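Kouris Opens Orders for the Festier 5, a Mid-Range Phone With a Flat Display and a Headphone Jack

Larger battery, removable back cover and a longer update promise lead the changes in this year's model

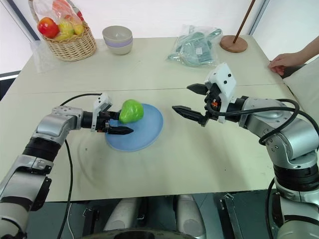
By the Kouris Press Office, Bukthorpe

BUKTHORPE – Kouris today opened orders for the Festier 5, the newest phone in its mid-range Festier line. The phone goes on sale in December through the Kouris online store, the company's shop in Bukthorpe and selected carriers. It starts at $298 without a contract.

The Festier 5 has a flat display with even borders on all four sides. There is no notch. The front camera sits in the top border, next to the earpiece, where it was on the previous model. Kouris kept this layout after owners of earlier Festier phones said in a customer survey that they preferred an unbroken screen to a slightly taller one. In the same survey, 82 percent of owners said they still used wired headphones at least once a week, and the headphone jack stays on the bottom edge.

The back of the phone is a removable cover that comes off without tools. Under it are the battery, the SIM tray and a slot for a memory card. Replacement batteries and covers will be sold separately from the first day of sales. Covers come in black, sand and dark green. The battery is larger than the one in last year's phone, and the body is slightly thicker as a result. A wall charger is included in the box, along with a cable and a printed quick start guide.

Javar, the software that runs on all Kouris phones, has been updated for the Festier 5. The new version of Javar brings a simpler settings menu, call recording in regions where the law allows it, and a reading mode that can be turned on for single apps. Users can now remove any preinstalled app except the dialer, messages, the camera and the app store. The home screen no longer shows suggested apps, and the lock screen carries no advertising.

Kouris will provide security updates for the Festier 5 for five years from the start of sales. Owners of the two previous Festier models will also receive the new version of Javar. That rollout begins early next year and will take place in stages, and owners will see a message on their phone when the download is ready. Phones bought through a carrier may receive it later.

The main camera has a wider lens than before and a new night setting. A dedicated shutter button on the right side opens the camera from the lock screen. Holding the same button starts video. The button can be assigned to another app or switched off in settings.

The fingerprint reader is built into the power button. Face unlock is also offered, but it can't be used to approve payments.

Customers who order before the phone goes on sale will receive a clear case at no extra charge. Orders placed online can be changed or canceled until the phone has shipped. Kouris will accept older phones from any maker in working condition toward the price of a Festier 5, and the trade-in value is shown before the order is completed. Phones that have no trade-in value can be dropped off at the Bukthorpe shop for recycling.

The shop will have demonstration units on display starting Sunday at 9 a.m. Staff will be on hand to help with moving contacts, photos and messages from an older phone. No appointment is needed to try the phone, but data transfers should be booked ahead on the Kouris website or at the service desk.

Availability

The Festier 5 will be sold in one memory size at launch. A version with more storage is planned for next year, and its price will be announced closer to that time. Spare parts, including the display, charging port and camera module, will be listed in the Kouris parts store along with repair instructions.

About Kouris

Kouris designs and sells phones and phone accessories. Its head office is in Bukthorpe. The company develops the Javar software in-house and services its products at its own repair center.

Press contact

Review units and product photos are available on request from the Kouris Press Office, Bukthorpe. Please include the name of your publication and a shipping address.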